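홈 교재 목차 8장 연습 활동 찾아보기 부록

검색어를 입력하세요 상세 검색

8장 나누고 담기: 블록으로 배우는 분류

블록 통을 바닥에 와르르 쏟는 소리를 싫어하는 아이는 드물다. 교사 쪽은 사정이 조금 다르겠지만, 이 장을 다 읽고 나면 그 소리가 꽤 반갑게 들릴지도 모른다. 쏟아진 블록 더미는 유아 수학에서 가장 풍성한 재료다. 색이 있고 크기가 있고 높이가 있고, 돌기의 수가 있고, 위아래가 있다. 게다가 끼워 맞추면 조금 전까지 없던 물건이 새로 생긴다! 종이 학습지 한 장에 이만한 것을 담기란 어렵다.

7장에서 우리는 짝짓기를 다루었다. 컵 하나에 받침 하나, 인형 하나에 의자 하나를 놓는 활동이었고, 그 끝에서 '같다'는 말을 처음 꺼냈다. 8장에서는 그 '같다'를 본격적으로 파고든다. 무엇이 같은가? 어디까지 같으면 한 통에 담아도 되는가? 다섯 살 아이가 이 질문을 붙들고 씨름하는 모습을 한 번이라도 본 사람은 분류를 쉬운 단원이라고 부르지 못한다.

먼저 용어 하나를 정해 두자. 사물을 나눌 때 살펴보는 성질을 '속성'이라 하고, 한 속성이 가질 수 있는 여러 모습을 '속성값'이라 한다. 색은 속성이고 빨강, 파랑, 초록은 속성값이다. 길이는 속성이고 긴 것과 짧은 것은 속성값이다. 아이에게 이 낱말을 가르칠 필요는 전혀 없다. 하지만 교사의 머릿속에는 늘 켜져 있어야 하는 구분이고, 아이의 말을 알아듣는 데에도 큰 도움이 된다. "이건 초록이야"라고 말하는 아이와 "이것들은 색깔이 같아"라고 말하는 아이는 서로 다른 곳에 서 있다. 앞의 아이는 값을 말했고 뒤의 아이는 속성을 말했다.

8.1 흩어진 블록 앞에서 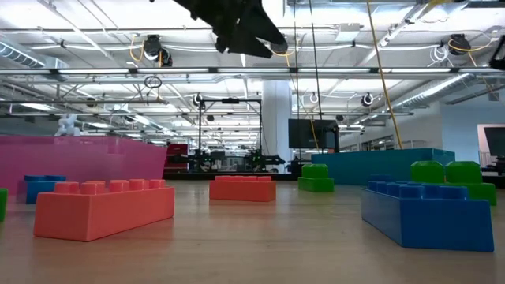
분류는 눈으로 훑는 일에서 출발한다. 손이 먼저 나가는 아이도 물론 있지만, 그 아이들도 집기 전에 아주 짧게 전체를 본다. 이때 가장 먼저 눈에 걸리는 속성은 대개 색이다. 그림 8-1처럼 주홍빛, 파랑, 초록의 큼직한 블록이 나무 바닥 위에 드문드문 놓여 있으면 색은 저절로 말을 걸어 온다. 그런데 잠깐, 크기는 어떨까? 앞쪽 왼편의 긴 주홍색 블록과 저 뒤쪽의 주홍색 블록을 비교해 보자. 뒤의 것이 짧아 보인다. 정말로 짧은가, 멀리 있어서 그렇게 보이는가? 어른은 이 물음을 거의 의식하지 않고 지나가는데, 아이들은 여기서 멈춰 선다. 그리고 일어나서 가까이 걸어가 본다. 참 훌륭한 수학적 태도다.

색이 거리의 영향을 덜 받는다는 점은 수업 설계에서 아주 쓸모가 있다. 자리에 앉은 채로도 판단할 수 있으니 첫 활동으로 알맞다. 크기나 길이는 블록을 나란히 대 보아야 알 수 있고, 그래서 몸의 움직임이 따라온다. 첫 시간에는 색, 다음 시간에는 길이를 고르는 순서를 권하는 까닭이 여기에 있다.

초록 블록 가운데 계단 모양으로 생긴 것도 눈여겨보기 바란다. 넓은 밑동 위에 정육면체 비슷한 윗부분이 서 있다. 이 모양을 하나로 볼 것인가, 둘로 볼 것인가? 정답을 서둘러 알려 주지 말자. "떼어 볼까?" 한마디면 충분하고, 그다음은 아이의 손에 맡기면 된다.

Skiklow 유치원의 교사 힐카 락소넨은 블록을 쏟아 놓고 한동안 아무 말도 하지 않는 시간을 둔다. 아이들은 그동안 만지고, 굴리고, 끼우고, 싸우고, 다시 만진다. 그러다 누군가 같은 색끼리 밀어 모으기 시작한다. 락소넨은 그때 비로소 바닥에 앉는다. 그가 남긴 수업 일지의 한 대목을 옮긴다.

"오늘은 파랑만 모으던 아이가 파란 양말을 벗어서 더미에 얹었다. 아무도 이상하게 여기지 않았다. 나도 그랬다."

양말이 파란 더미에 들어간 일은 논리적으로 완벽하다. 그 아이의 기준은 '파란 블록'보다 넓은 '파란 것'이었고, 아이는 그 기준을 끝까지 지켰다. 이런 장면을 만나면 꼭 적어 두기 바란다. 나중에 포함 관계를 가르칠 때 이보다 좋은 예를 구하기 어렵다.

8.2 통을 들이다

바닥에서 더미를 만드는 것과 통에 담는 것은 비슷해 보여도 꽤 다른 활동이다. 더미는 가장자리가 흐릿하다. 두 더미 사이에 놓인 블록은 어느 쪽 식구인지 애매하고, 발로 한 번 차면 경계가 사라진다. 통에는 테두리가 있다. 안이거나 밖이거나 둘 중 하나다. 수학에서 집합을 동그라미로 그리는 관습을 떠올려 보면 통은 손으로 만질 수 있는 동그라미인 셈이다.

통을 들이는 순간 새로운 변수가 하나 따라 들어온다. 통에도 색이 있다! 빨간 통을 내놓으면 많은 아이가 빨간 블록을 담으려 한다. 통의 색이 이름표 구실을 해 버리는 것이다. 처음에는 이 성질을 마음껏 써도 좋다. 익숙해지면 일부러 어긋나게 해 본다. 분홍 통에 초록 블록을 하나 넣어 두고 "이 통에는 누가 사는 걸까?"라고 묻는다. 아이는 통의 겉과 속을 떼어 생각해야 한다. 쉽지 않은 일이고, 그래서 무척 재미있다.

그림 8-2의 탁자를 보면서 잠시 생각해 보자. 분홍빛 도는 빨간 통에는 초록 블록이, 청록색 통에는 진한 파랑 블록이, 연회색 통에는 주홍색 블록이 들어 있다. 통의 색과 내용물의 색이 닮은 곳은 어디인가? 전혀 닮지 않은 곳은? 통 바깥에 남은 초록 블록을 마저 담는다면 어느 통이 알맞을까?

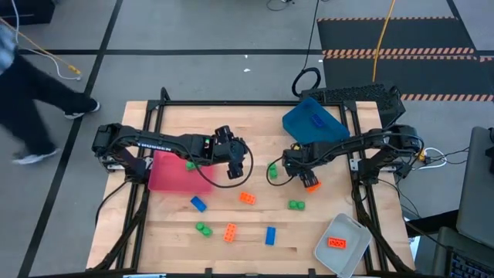
8.3 기준을 말로 꺼내기

담는 손은 기준을 알고 있는데 입은 아직 모르는 시기가 있다. 네 살 무렵의 아이가 초록 블록을 빠짐없이 한 통에 모아 놓고도 "왜 여기 담았어?"라는 물음에 "내가 담았어"라고 답하는 경우가 그렇다. 엉뚱한 대답처럼 들려도 걱정할 일은 없다. 기준을 몸으로 지키는 능력과 말로 꺼내는 능력은 따로 자란다.

말을 끌어내는 데는 '왜'보다 '어느'가 낫다. 새 블록을 하나 집어 들고 "얘는 어느 통으로 가면 좋을까?" 하고 물으면 아이는 신이 나서 가리킨다. 그때 교사가 일부러 틀린 통 위로 손을 옮긴다. 반응이 터져 나온다. "아니야, 거기는 파란 집이야!" 자, 기준이 말이 되어 나왔다. 이 순간이 이 장 전체에서 필자가 가장 좋아하는 순간이다.

블록을 가까이 들여다보는 시간도 넉넉히 주자. 멀리서는 색 덩어리로만 보이던 것이 코앞에 오면 갑자기 할 말이 많아진다. 윗면에 볼록한 돌기가 있고, 옆면은 매끈하고, 빛을 받은 자리가 하얗게 반짝인다. 뒤집으면 속이 보인다. 돌기의 수를 세어 "두 개짜리", "네 개짜리"라고 부르기 시작하면 색 다음의 새 속성이 태어난 것이다. 돌기 수는 수 세기와 곧장 이어지는 속성이라 교사에게는 고마운 선물이나 다름없다.
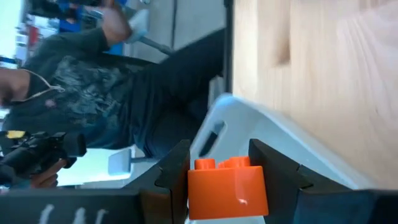

그림 8-3 돌기가 두 개인 주황색 블록. 앞면은 매끈하고 윤이 난다.

그림 8-3의 블록을 두고 아이가 할 수 있는 말을 몇 가지 상상해 보자. "주황이야." "동그라미가 두 개야." "작아." "반짝거려." 네 마디 모두 참말이고 모두 분류의 기준이 될 수 있다. 다만 쓸모는 서로 다르다. '작아'는 견줄 상대가 있어야 뜻이 분명해지고, '반짝거려'는 창가로 옮기면 달라질 수 있다. 좋은 기준이란 누가 보아도, 어디서 보아도 같은 답이 나오는 기준이다. 아이들과 이 이야기를 나눌 때 '좋은 기준'이라는 말을 꺼낼 필요는 없다. 친구에게 통을 보여 주고 무엇끼리 모았는지 맞혀 보라고 하면 된다. 친구가 단번에 맞히면 기준이 잘 선 것이다.

8.4 두 속성을 한꺼번에

한 가지 속성으로 나누기가 편안해지면 둘을 겹쳐 본다. '초록이면서 긴 것'을 찾는 활동이다. 어른에게는 조건 하나가 더 붙은 것뿐이지만 아이에게는 산 하나를 더 넘는 일이다. 초록을 찾는 동안 길이를 잊고, 길이를 대 보는 동안 색을 잊는다.

이때는 표를 바닥에 그려 주면 좋다. 마스킹 테이프로 가로 세 칸, 세로 두 칸을 만든다. 가로에는 색을, 세로에는 긴 것과 짧은 것을 놓는다. 칸은 모두 여섯이고 블록마다 자기 칸이 있다. 빈칸이 생기면 더 좋다. "파랑이면서 긴 블록은 왜 없지?" 하는 물음이 나오면 수업은 저절로 굴러간다. 없는 것을 알아차린다는 건 대단한 일이다. 표가 없었다면 떠올리지 못했을 빈자리를 아이가 발견한 것이니 마음껏 기뻐해 주자.

같은 방법이 규모가 큰 정리에도 통한다. Purnness 놀이방의 파디 아클은 7월에 창고의 블록을 모두 꺼내 아이들과 함께 나누었다. 블록은 전부 3,192개였고, 그 가운데 초록이 1,016개였다. 아이들은 초록이 제일 많을 것이라고 미리 짐작했고, 아클은 짐작을 벽에 적어 둔 다음 세기 시작했다. 며칠에 걸친 큰일이었다. 그는 한 번에 거의 20분을 넘기지 않았다고 한다. 날마다 조금씩 늘어나는 통의 높이를 아이들이 손뼘으로 재던 모습이 필자의 기억에도 오래 남아 있다.

수가 이만큼 커지면 하나씩 세는 방법은 금세 무너진다. 열 개씩 끼워 막대로 만들자는 생각은 여섯 살 아이에게서 나왔다. 끼워지는 장난감이라서 가능한 해결책이었고, 분류가 묶어 세기로 넘어가는 다리이기도 했다. 9장에서 이 다리를 천천히 건넌다.

8.5 쌓인 것은 어디에 담을까

지금까지는 낱개 블록만 이야기했다. 하지만 실제 놀이방에서 블록은 늘 무언가의 일부다. 탑이고 침대고 공룡의 등이다. 정리 시간이 되면 이 쌓인 것들이 골칫거리로 떠오른다. 색이 섞인 탑은 어느 통으로 가야 할까?

몇 가지 길이 있다. 전부 떼어서 색대로 보내는 길, '만든 것' 통을 따로 두는 길, 맨 아래 블록의 색을 따르는 길. 오스카리 무스토넨의 반에서는 아이들이 세 번째 규칙을 만들어 한 학기 내내 지켰다. 교사가 보기에는 묘한 규칙이었지만 모두가 같은 답을 낼 수 있었으니 앞 절에서 말한 좋은 기준의 조건을 훌륭히 채운다.

같은 색끼리 쌓인 것은 훨씬 수월하다. 그림 8-4에서 가운데쯤 놓인 빨간 주황 블록의 오른쪽을 보면, 넓은 초록 받침 위에 그보다 작은 초록 블록이 올라간 이층짜리가 있다. 색으로 나눈다면 떼지 않고 그대로 초록 통에 넣어도 된다. 그런데 크기로 나누는 날이라면? 이번에는 떼어야 할지도 모른다. 기준이 바뀌면 물건을 다루는 손길까지 바뀐다는 것을 아이들과 직접 해 보며 느껴 보기 바란다.

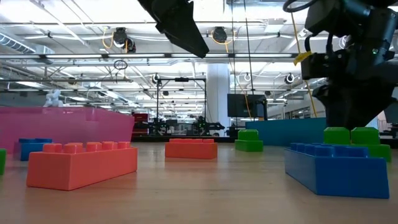 활동 8-1 통 없이 시작하기

블록을 나무 탁자나 매트 위에 펼쳐 놓는다. 색은 세 가지면 넉넉하다. 아이 서넛이 둘러앉아 마음대로 만지게 한다. 통은 아직 보이지 않는 곳에 둔다. 아이가 스스로 더미를 만들면 무엇끼리 모았는지 짧게 적는다.

활동 8-2 누구네 집일까

통을 셋 꺼내고 통마다 블록을 하나씩 먼저 넣어 둔다. 통과 블록의 색은 서로 다르게 한다. 남은 블록을 차례로 집어 어느 집으로 갈지 정한다. 의견이 갈리면 각자 까닭을 말해 본다.

활동 8-3 비밀 기준

한 아이가 혼자 기준을 정해 블록을 두 통에 나누어 담는다. 다른 아이들은 통을 들여다보고 기준을 맞힌다. 돌기의 수처럼 눈에 덜 띄는 기준이 나오면 판이 길어진다. 길어져도 그냥 두자.

생각해 볼 거리

분류를 마친 뒤 "이제 다르게 나누어 보자"고 하면 망설이는 아이가 많다. 이미 초록 집에 들어간 블록을 꺼내 '긴 것' 집으로 보내는 일이 아이에게는 이사처럼 느껴질 수 있다. 자기 반 아이들이 이 순간에 어떤 표정을 짓는지, 무슨 말을 하는지 관찰해 보고 8.3절의 내용과 견주어 보라.

이전 장 다음 장 목차로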